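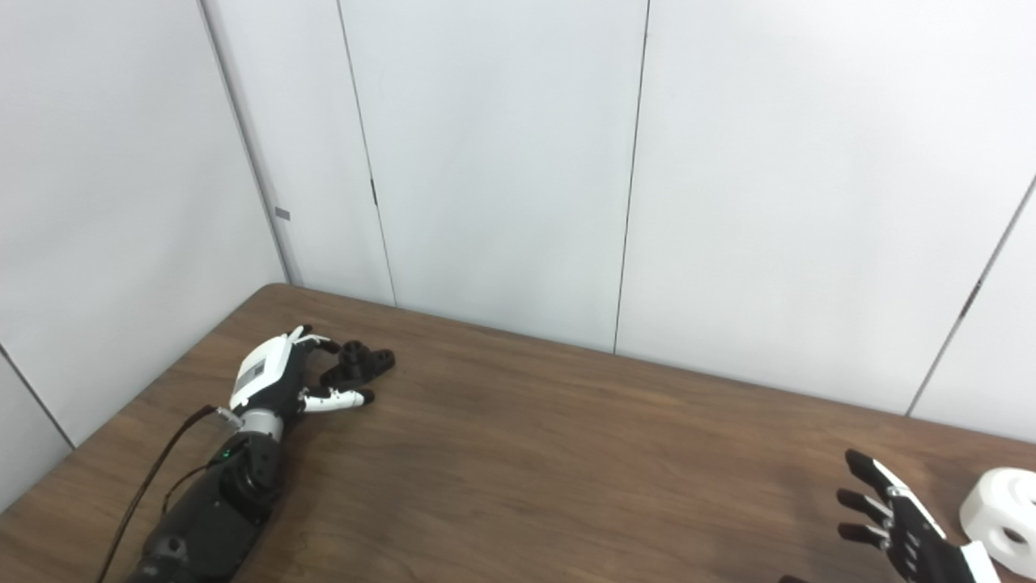 Projection changes at the Enville, Screen 2

The Enville closed Screen 2 on 8 August 2022 for replacement of the lamp projector with a laser unit. Screens 1 and 3 are running the normal schedule. Tickets already bought for Screen 2 have been moved to Screen 3 at the same start time, and seat numbers do not carry over.

The old projector used a xenon lamp rated for 2000 hours. Light output fell well before that figure was reached, and by the last third of a lamp's life the picture was visibly dim on scope titles, where the image is widest. Vratislav Matoušek, who runs projection, had been swapping lamps early to stay within the brightness target. The laser source loses output far more slowly and has no lamp to change. It is also quieter, so the extra baffle at the back of the booth has been taken out.

The screen itself is staying. It is a matte white surface with a low gain, and Štefánia Ďurica measured it at the center and at both sides before the work was ordered. The falloff toward the edges was within tolerance. A silver screen was considered for 3D titles and turned down on account of hot spotting in the front rows. 3D shows will continue in Screen 1 only.

Sound changes are smaller. The two rear surround speakers on the left wall had drifted in level and have been replaced with the same model. The room will be retuned once the seats are back in, as upholstery affects the readings. Dialogue level was the most common complaint on the comment cards from July, mainly for films with loud action scenes. Part of this is the mix and cannot be changed at our end. The center channel was also found to be set low, and it has been corrected.

Seating in Screen 2 stays at 200. Row A has been moved back by the depth of one step, and the aisle lights on the right side are now on the same circuit as those on the left. Wheelchair spaces remain in row F.

Test screenings will run before the public reopening. The first uses a standard test reel and is for staff. The second is a full feature, open to members, with no trailers. Members who want a place should write to Jarmila Zelenák at the box office by 31 August, giving a membership number and any seating needs. Places are given in the order requests arrive.

The Drerville late show, normally in Screen 2, moves to Screen 1 until further notice. Start times are later by 15 minutes to allow for cleaning. Ľudovít Machala will introduce the monster double bill as planned, and the print of the second film is still due from Amomport.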